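I have put off writing about wills for most of the fall, partly because it sounds gloomy and partly because I kept hoping I'd have a tidy story to tell you by the time I sat down. I don't, quite, but it's November and the papers are signed, so make yourself some tea and I'll tell you how it went.

We used a small firm called Fedent, over in Ciltmont, after putting it off for years (I am a champion at putting things off). I went in at the kitchen-table stage, with a list on the back of an envelope and a lot of opinions.
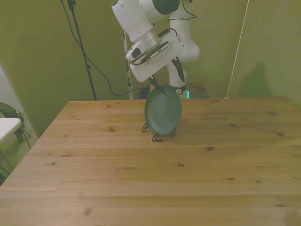
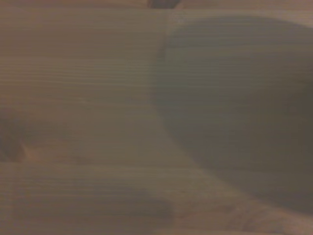 "You'll want to decide who gets the say before you decide who gets the dishes," my aunt Gavrilă told me over the phone, and I wrote that at the top of the envelope. She had just been through it all herself, and she meant the executor, the person who does the paperwork and pays the bills when you're gone. I had been so busy dividing up quilts and serving bowls in my head that I hadn't given it a thought!

The lawyer was very patient with me. She explained that in our state we needed 2 witnesses, and that they shouldn't be people who stand to get anything. That ruled out my sister, who had already put on her good coat. The office found us a pair from down the hall, and they were as nice as could be about it.

The bill came to $617 for the wills and the powers of attorney together – more than I'd guessed, less than I'd feared. I did ask if I could have done it with one of those kits, and she said plenty of people do, but with the cabin up on Hastach Road being in both our names and my late father's too, she would rather we didn't. That deed is a whole other post. We're still waiting to hear back from the county on it.

The originals are in the fire box in the hall closet, and my sister knows where the key is. She says she's forgiven me about the coat.

Comments (2)

quiltsandcoffee
We did ours last spring and forgot all about the bank accounts. Ask about beneficiaries, because ours still had an old name on it from before we were married!

Northporch
Good luck with the deed. My mother's took more than a year to sort out, and we had to send the same form in twice.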